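Bedding in the new pads on the commuter

I replaced the front pads in August and did the bedding procedure properly this time. Last year I skipped it and had a shudder in the pedal by the first cold week.

Bedding puts an even layer of pad material on the rotor face. A fresh pad on a bare rotor grips in patches. If you then stop hard and sit at a light with your foot down, the hot pad leaves a print, and the print is what you feel later. Most people call it a warped rotor. I measured mine with a dial indicator before I threw them out and the runout was inside the limit.

The pads are the mid-grade Sorine set. The shop on Nakajima Street wanted more for the same part number, so I ordered them and waited until Thursday. Odometer at install was 483 miles past the last oil change, which I note only for my own log.

Procedure, as I did it on the frontage road out past Zivholm:

Six moderate stops from 35 mph down to 5, with no full stop. Then 12 firmer ones from 50 to 10, leaving a half minute between them. Then a long drive without touching the pedal more than I had to. Park it, leave the parking brake off, chock a wheel.

There was some smell after the ninth firm stop and the pedal went slightly long, then came back during the drive home. The rotor faces had turned an even blue-gray by evening.

Kumiko Tsuji wrote to ask whether the slide pins need grease every time. I clean and regrease them at every pad change, with silicone paste on the pins and a thin film of ceramic on the bracket lands. Keep both off the friction surface.

I will pull the wheels again at 3000 miles and measure the inner and outer pads separately. 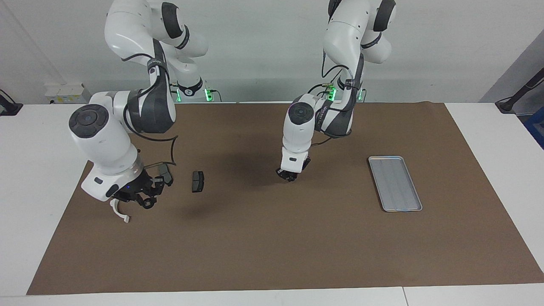 A difference between inner and outer of more than a millimeter would mean a sticking pin, and I'd start with the lower one on the passenger side. It was dry when I took it out.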